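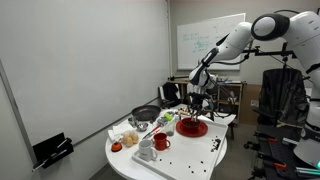

How do you get old grease film off kitchen dishes that have been sitting on an open shelf?

Soak them in hot water with a spoonful of washing soda for half an hour, then wash as usual with dish soap. Soap alone tends to smear the film around when it has had months to set.

Open shelves near a stove collect a sticky layer made of cooking oil and dust. It builds up fastest on the top pieces of each stack and on anything used only for holidays. The pieces lower down are usually fine and need a rinse at most.

What you need

Washing soda (sold with the laundry products, not the same as baking soda)
A plastic dishpan or a clean sink
Rubber gloves
A soft sponge and an old toothbrush
Two dish towels

Steps

Fill the dishpan with hot tap water and stir in one level tablespoon of washing soda per gallon. Put the gloves on first. Washing soda dries out skin quickly.

Lower the dishes in on their sides so the water reaches both faces. Don't stack them flat. Leave them for 30 minutes.

Wipe each piece with the sponge. The film should slide off. If it still feels tacky, give it another ten minutes. Use the toothbrush on the foot ring underneath, where grease hides and then transfers to the next plate in the stack.

Wash with dish soap and rinse well. Washing soda leaves a white haze if it dries on the dish. A splash of white vinegar in the last rinse takes care of the haze.

What not to soak

Keep washing soda away from aluminum. It darkens the metal, and the dark color is hard to remove. The same goes for anything with gold or silver trim, hand-painted pieces, and wood. For those, use warm water with dish soap and go over them twice. Melamine and other hard plastic dishes can be washed the same gentle way. Skip scouring powder on them, as the scratches hold stains from tomato sauce and tea.

Stuck bowls

Two bowls that have been stacked greasy will sometimes lock together. Set the bottom one in warm water and fill the top one with cold. Wait a few minutes and twist. Don't pry with a knife. If they don't move, run a little cooking oil around the joint, leave it overnight and try again.

Cleaning the shelf

Wash the shelf while the dishes are soaking. Dish soap and warm water will do for painted shelves. Wring the cloth out well and dry the wood right after. Shelf liner can be plain parchment paper cut to size. Change it when it starts to look yellow.

Bronwyn McPhee wrote in to say she lines hers with leftover wallpaper, pattern side up, and wipes it down once a month. That works with vinyl wallpaper. Plain paper types will tear when wet.

Keeping it from coming back

Run the range hood before the pan gets hot and leave it on for ten minutes after you finish. Wash the hood filter every month or so if you fry often. Move the everyday dishes to the shelf closest to the stove, where they get used and washed before the film can form, and put the holiday dishes in a closed cabinet. If you don't have one, turn the top bowl of each stack upside down or lay a clean dish towel over it.

Reader question

Kirsty Hinds asks if the dishwasher will do the same job. It will for a light film, on the hottest cycle with a good detergent. For dishes that feel sticky to the touch, soak them first. Check the underside for a dishwasher mark before loading anything old.

Page updated September 25, 2022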